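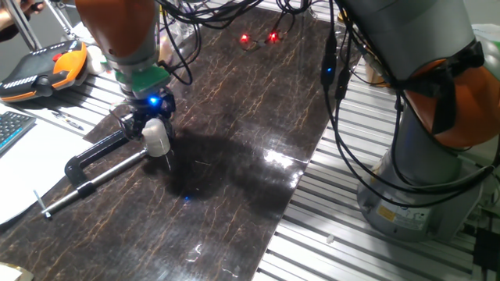
How long does it take to set up a robot cell again after a repair?

With us it is usually two working days, when the spare parts are already on the shelf. The first day is for the mechanics and the cables, the second day is for teaching the positions and for slow test runs.

About Truverano

Truverano is a small service company for robot cells. We started in Lindholm with one rented room and now we are a team of 8. We do not sell robots. We set them up, we look after them, and we repair them when they stop.

Our own training cell is named Zerau. It has two arms which work over one shared board, and every new colleague learns on it first. The arms have orange parts and black cables — the cables are the part that gives us the most work, so we check them before each start.
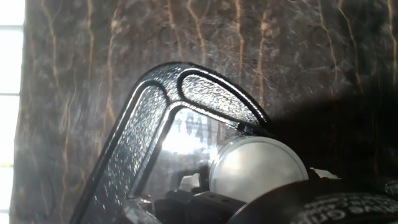 OUR WORK / GRIPPERS AND FINGERS

A gripper finger looks simple, but small faults at its tip can spoil a whole shift. We practice with light, round parts, such as a white ball, and we repeat the same grip 204 times before we sign the test sheet. After this we clean the fingers, tighten the screws in the order of the manual and save the program under a new name.

For customers with a Closia service plan we visit the cell every 5 weeks. The plan includes gripper care, a cable check and a backup of all taught points. New plans can be started in any month except July, when our workshop is closed.

Page updated: 22 August 2023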